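4 Setting up and caring for the block board

4.1 General

This section applies to the wooden activity board supplied with the Stilen play table and to the coloured plastic blocks used with it. It should be read before the board is placed on the table for the first time. Staff who have already set up a Fureo board will find the procedure similar, although the fixings are different and must not be exchanged.

Two adults are required to lift the board. Loose clothing and lanyards should be tucked away before work begins.

4.2 Placing the board

1. Clear the perforated tabletop and wipe it with a dry cloth. Check that no grit or broken fixings remain in the holes.

2. Lower the board on to the tabletop with the grain facing upwards. Do not slide it across the surface.

3. Move the board until its corner holes line up with holes in the tabletop. A border of tabletop should remain visible on all sides.

4. Insert the 4 corner fixings by hand. Tighten each a little at a time, working diagonally.

5. Press down firmly on each corner in turn. If the board rocks, loosen all the fixings and repeat from step 3.

CAUTION: Do not use a power driver. Overtightening may split the wood at the corners or open the seams between the planks.

Note: Replacement fixings are ordered under part number 1229. Fixings from the Van Dijk range have a longer shank and will protrude beneath the table.

4.3 Setting out the blocks

1. Inspect each block for cracks and sharp edges. Withdraw any damaged block from use.

2. Place the blocks around the edges of the board and leave the middle clear for building.

3. Leave enough space between neighbouring blocks for a hand to pick one up without disturbing the next.

4. At the end of the session, return the blocks to the edges before the table is handed over to the next group.

Note: Blocks should not be stored in the middle of the board overnight. Stacks left standing are easily knocked to the floor when the room is cleaned.

4.4 Cleaning

Wipe the board along the grain with a cloth that has been wrung out well, then dry it at once. The blocks may be washed by hand in warm soapy water. They must not be placed in a dishwasher or dried on a heater.

CAUTION: Keep the board at least 70 cm from radiators. Prolonged heat will cause the planks to shrink and the seams to widen.

The surface should be oiled every June. Allow 2 days before the board is used again. Questions about this section should be addressed to Haoran Tang, Equipment and Furniture Office.

Related items
Stilen play table: assembly and levelling
Fureo board: fixings and spare parts
Ivine storage trays: fitting instructions
Care of oiled wooden surfaces
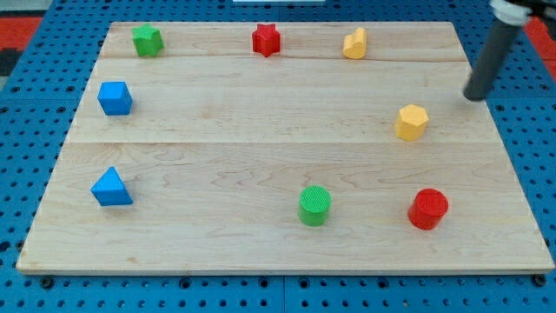
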